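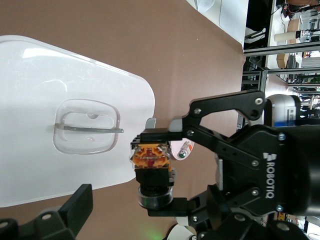 Setting a Waitlist on a Session

A waitlist holds registrants in order once a session reaches its capacity. It is set per session, and the event must be saved as a draft or published before the option appears.

1. Open the event in Zikton and select Sessions from the left menu.

2. Select the session, then Edit Capacity.

3. Enter the seat limit. The field accepts whole numbers only. A session in the Saavedra hall, for example, would be entered as 479.

4. Turn on Allow Waitlist. A second field, Waitlist Limit, opens below it. The default is 15.

5. Under Release Method, choose Automatic or Manual. Automatic offers an open seat to the first person in line. Manual sends a notice to the event owner and holds the seat.

6. If you chose Automatic, enter the number of hours a registrant has to accept. The shortest setting is 2.

7. Select Save. The session list shows a W next to the session name.

Note: Group registrations are placed on the waitlist as one entry. A group of four is skipped until four seats are open, and it keeps its position.

Caution: Turning off Allow Waitlist clears the list. Export it first from Reports > Session Waitlist.

Note: Raising the seat limit, say from 479 to 537, releases the added seats at the next hourly update. Lowering the limit does not remove anyone already confirmed.

For paid sessions, see Holding Payment for Waitlisted Registrants.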